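**Jurcombe** is a romance novel by Murali Ramasamy, first published by Pralano on November 25, 2005. It is his second book and the first to be set in the coastal village that gives it its title. The paperback followed the next July.

## Plot

Leela Fenn, a piano tuner, comes to Jurcombe to settle the affairs of her late aunt and finds that half of the aunt's house belongs to Tom Aske, who runs the village ferry. Neither can afford to buy the other out. They agree to share the house until spring, with Leela upstairs and Tom on the ground floor, and communicate at first through notes left on the hall table. The notes are given in full and make up most of the middle chapters.

A subplot follows Tom's sister Ruth and her on-and-off engagement to the schoolteacher. 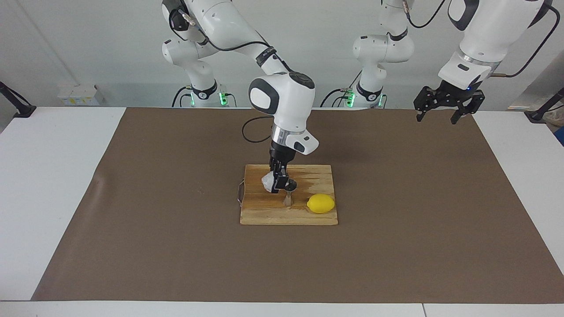

## Writing and publication

Ramasamy wrote the first draft in 2000 under the title *The Lower Half*. Riltel turned it down, asking for a shorter book with a single point of view. He cut the chapters told by Ruth, then put two of them back after Pralano bought the manuscript. The first printing was 3000 copies. A large-print edition appeared under the Fjeld imprint with a new cover and a short afterword on the ferry chapters.

## Reception

Reviews were mixed to good. Readers of romance newsletters liked the slow pace and the notes, and several complained that the couple do not kiss until page 102. The ending, in which the house is sold after all, divided readers more sharply. Ramasamy has said he wrote three versions of the last chapter and still prefers the second.

## Sequel

*Winter Crossing* returns to the village two years later, with Ruth as the main character. Leela and Tom appear only at her wedding.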